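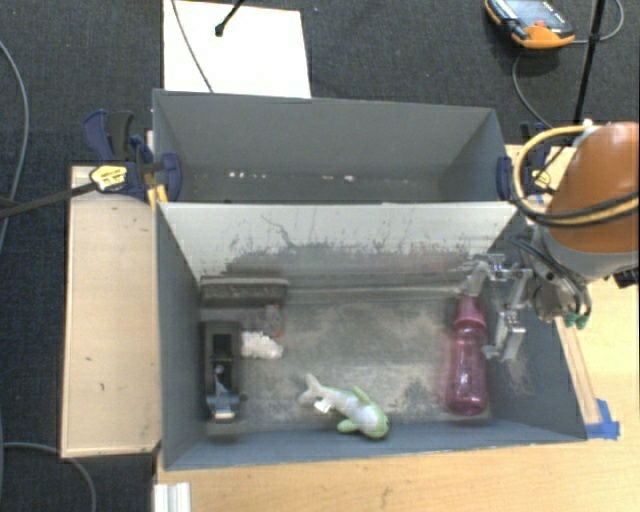 Protokoll Jour fixe Zelle Okolum, Di 14. September
Anwesend: Verschueren (Protokoll), Bahrami, Omberg

1. Greifer
Finger nach rund 1.000 Griffen nachgezogen, Spiel jetzt ok. Ersatzfinger bestellt, Lieferung offen. Bahrami fragt nach.

2. Kisten
Vordere Kiste am Boden verkratzt, bleibt vorerst drin. Zwingen links und rechts vor jeder Schicht prüfen, letzte Woche war die rechte lose. Danach Nullpunkt neu anfahren, bitte nicht vergesen.

3. Schläuche
Gelber Schlauch am Handgelenk: Schlaufe zu weit, neu binden. Omberg, bis Freitag.

4. Sonstiges
Handbediengerät liegt auf dem Teppich, Halterung fehlt imer noch. Verschueren klärt.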